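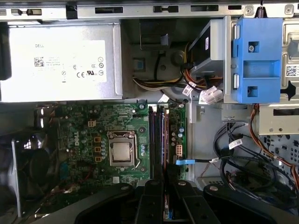
Chaudhary's reply to the September entry was that we should stop pulling memory before the drives, as the power leads get in the way of your hand and end up tugged. Fair point, and I've changed the order for the Dell towers. Old order still stands for the small-form cases until someone tries it the other way.

December 28, 2023. Bench notes, Dell desktop towers, Pillbridge batch.

57 machines in the batch, 19 still to do when we shut for the break. They came out of an office clearance and most are headed for Wesurholm, who want them with memory and a working power supply but no hard drive. Anything that won't start goes in the parts pile.

What I'm doing with each one, so it's the same whoever is on the bench:

1. Case on its side, side panel off. Panels get stacked against the wall with the tower number in grease pencil. I lost an hour last week matching panels that hadn't been numbered.

2. Unplug drive power and data. Pull on the plug, never on the wires. The yellow, black and red bundle can be tucked under the cage once it's free.

3. Hard drive out by the blue clips, squeeze both together. Drive goes straight in the wipe tray with its own number.

4. Memory. Open the latches fully before lifting, and lift straight. Write down what is on the label of each stick before it goes anywhere. Mixed pairs turned up in 5 towers so far.

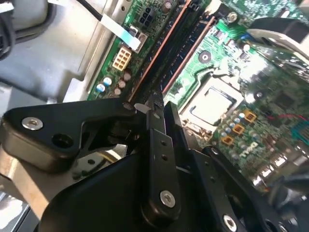
5. Blow out the dust. Hold the fan blades still with a finger or they overspin. Short bursts into the power supply, from the outside grille only.

6. Memory back in, a matched pair where we've got one. It takes more push than you'd think on these boards — both ends have to click.

7. Power on with no drive fitted. It should get as far as complaining about no boot device. Let it sit there for ten minutes with the panel off and listen to the fan.

Processors are staying put. I had been taking them out to renew the paste, but the first lot ran fine without it and every time the lever comes up there's a chance of bending something. If one runs hot at step 7, set it aside and write HOT on the tape.

The slatted table is much better than the old wooden bench for this. Screws do go down the gaps, so keep the magnetic dish close.
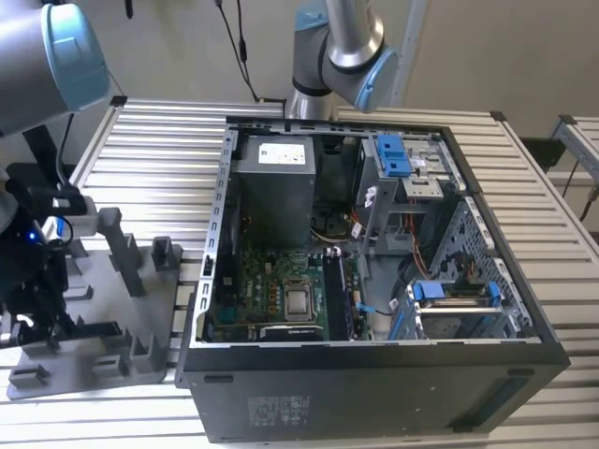

Expansion cards are the part I haven't settled. Wesurholm didn't ask for them, and the Boltumow list only says "graphics, if fitted", with no model given. For now they stay in the case and I put a C beside the number on the sheet. If Boltumow want them they can have them pulled at the end in one go.

Cable ties: over 600 left in the box, so no need to save the old ones. Cut them with the flush cutters, tail side away from the board.

Still to do: find more anti-static bags in the small size, ask Pillbridge whether the missing power cords are coming, and recharge the air duster.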